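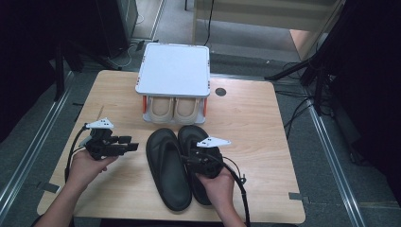
3.2 Collection of demonstrations with hand-held grippers

In our earlier work on the Slaoui task set, all demonstrations were given by remote control. The operator was sitting at a second desk and moved the two robot arms with a pair of joysticks. This method has the advantage that the recorded motion is always possible for the robot. However, the operators found it slow and tiring, and they often stopped in the middle of a motion to check the depth on the screen. For the present study we therefore changed to hand-held grippers, which the person carries directly to the objects.

Figure 2 shows the work at the table for the shoe task. The person holds one gripper in each hand. On each gripper there is a white marker plate with black dots, and from these dots the position and the direction of the gripper are computed. In the moment of the figure, the right gripper is closed at the heel of one black sandal, and the left gripper is still open. A pair of slippers is already on the lower shelf of the white rack.

Figure 2. Demonstration by hand in the shoe task, with one gripper in each hand.

The task is defined as follows. At the start, one pair of shoes lies on the table in front of the rack. The person must bring both shoes of the pair to the rack and leave them side by side. It is allowed to use both hands at the same time, but it is not required. We gave no instruction about which shoe should be taken first. In the pilot recordings we had given such an instruction, and the people moved in a stiff way which the trained policy later copied.

We asked the participants to follow only two rules. First, a shoe should be grasped by the gripper and never be touched by the fingers of the person. Second, the marker plates should not be turned completely away from the tracking cameras. The second rule was more difficult to keep than we expected. When the wrist is rotated to push a shoe deep into the shelf, the plate may be hidden by the rack or by the other arm. If the plate was lost for a short time, the missing part was filled by interpolation. If it was lost for longer, the demonstration was removed.

Six participants took part in the recording. Each of them first practiced freely until he or she felt comfortable with the grippers, and then gave 50 demonstrations. After the removal of bad recordings, we selected 200 demonstrations for the training, so that the different starting positions of the shoes are represented equally. The same selection was used for all the policies compared in Section 4.

One difference between the two methods should be mentioned. A human arm can reach the table from directions which are not possible for our robot. For this reason every recorded path was tested in the Vorkmont simulator before training. Paths with a collision, or with a joint outside of its limit, were not used. In the shoe task most of these problems came at the end of the motion, when the hand goes low to enter the shelf. For the joystick data this test was not necessary.

The opening of the gripper was recorded together with its position. We do not record force. A soft shoe and a hard shoe can thus give nearly the same data, although the person presses differently, and we come back to this limitation in Section 5.

Comments (3)

Anju Mittal
Thank you for sharing the draft. How do you decide the limit between a short and a longer loss of the marker? I could not find a value in Section 3.

Abhishek Dixit
We had the same trouble with hidden plates when we recorded on a deep shelf. Raising the plate a little on its mount helped us, but then it hit the top of the shelf sometimes.

Anju Mittal
Also, will the joystick demonstrations from the Slaoui set be released with the new ones? It would be useful to have both for the same task.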